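Hand-held Gripper Good Practice Group
Minutes of the August meeting
Held in the upstairs meeting room at Baird, 10.15 am

Present: Paora Lockyer (chair), two members from Ludodum, two from Zostel, one from Daterach, minutes taken by the Baird office.
Apologies: the second Daterach member.

1. Minutes of the last meeting

Agreed as correct, apart from item 4, where "finger mount" should read "finger pad". The office will send out a corrected copy.

2. Matters arising

The storage shelf for the hand-held grippers has been put up. The labels have not arrived. Zostel still has the spare hex keys and will bring them next time.

The group had asked whether the draft rules should cover fixed arms as well. Paora had spoken to both sites and the answer was no. Fixed arms come under the existing machine rules and there is no wish to write those twice. The draft stays with hand-held tools only.

3. Draft rules, section 2: the work surface

The Ludodum members went through the comments received, 13 in all. Most were about wording. The main points were as follows.

2.1 The surface should be plain, matt and without print. A sheet laid over a table is allowed if it lies flat and does not move when an object is pushed across it.

2.2 Where a sheet does not reach the edge of the table, the operator should keep the task on the sheet. Zostel asked for a fixed margin and suggested 5 cm. Daterach thought this too small for larger objects. Left at 5 cm for now, to be looked at again after the trial.

2.3 Objects not needed for the present step should be set to the side or the back, and the middle left clear before the gripper is brought in.
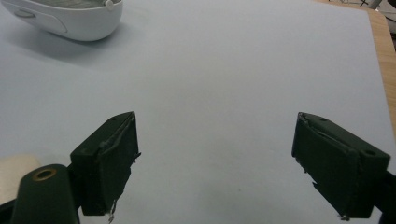
2.4 Lighting should be even. The draft said "no shadows", and several people had written in to say that this cannot be met in any normal room. Changed to "no hard shadows across the working area". Paora asked that the same words be used in section 5 so that the two do not drift apart.

2.5 Tripods and stands should be set far enough back that the operator can walk round the table. Agreed without discussion.

4. Draft rules, section 3: gripper condition

This took up most of the meeting. The present draft says only that the gripper must be "in good order", and the sites read that in different ways. At Daterach a pad is changed as soon as the covering lifts. At Zostel it is left on until it affects the grip. Both had reasons. Daterach said a lifted edge can catch on light objects and move them. Zostel said new pads behave differently for the first few sessions, so changing them too often brings its own trouble.

It was agreed that the rule needs to describe wear in words that two people would use in the same way. Three grades were put forward:

Grade A – light scratches or scuffs on the face, covering flat all over.
Grade B – frayed or lifted edges, face still covered where it meets the object.
Grade C – covering torn or missing on the part of the face that meets the object, or any loose metal.

Grade A may be used. Grade B may be used, but must be written in the log at the start of the session. Grade C must not be used until the pad has been changed. Left and right fingers are to be graded apart, and the worse of the two counts.
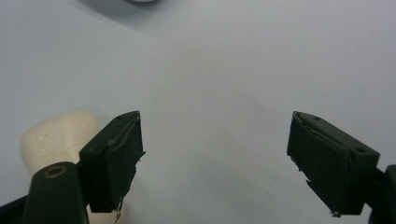

Item 4: finger coverings with frayed edges, gripper held open over the table.

Ludodum asked who does the grading. After some discussion it was agreed that the operator does it, with a second person checking at the first session of the week. Daterach wanted a second person every time. This was not carried, but their view is noted.

Loose threads may be trimmed with scissors while the gripper is off the table. They should not be pulled. Tape repairs are allowed on grade B only and must go on both fingers, so that the two sides stay alike.

5. Draft rules, section 4: before each session

The checklist has been cut from two pages to one. It now reads:

Open the gripper fully and close it once with nothing between the fingers.
Look at both pad faces and write down the grade.
Check that the screws in both fingers are tight.
Wipe the surface and look for flecks left from the pads.
Put the objects out.
Note the start time.
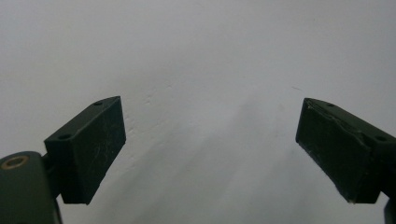
Zostel had tried the short version and found that it took around 3 minutes, which they were happy with. The old one was often filled in afterwards from memory. Paora said that a checklist filled in afterwards should be treated as not done, and asked for a line to that effect. Agreed.

There was a question about long sessions. The draft asks for a fresh look at the pads after every 40 grasps. Ludodum said their operators do not keep a running count and would prefer a time limit. No decision. Both will be tried and the results brought back.

6. Any other business

Daterach asked for the word "claw" to be taken out everywhere. Agreed, "gripper" throughout.

The Baird car park gate will be locked from the end of the month. Visitors should ring the front desk.

7. Actions

Paora Lockyer – redraft section 3 with the grades and send it round.
Ludodum – try the time limit for pad checks. Zostel to try the grasp count.
Daterach – write one paragraph on trimming and tape repairs.
Baird office – chase the shelf labels, correct the last minutes.

Next meeting at Zostel, same time. The meeting closed at 12.05 pm.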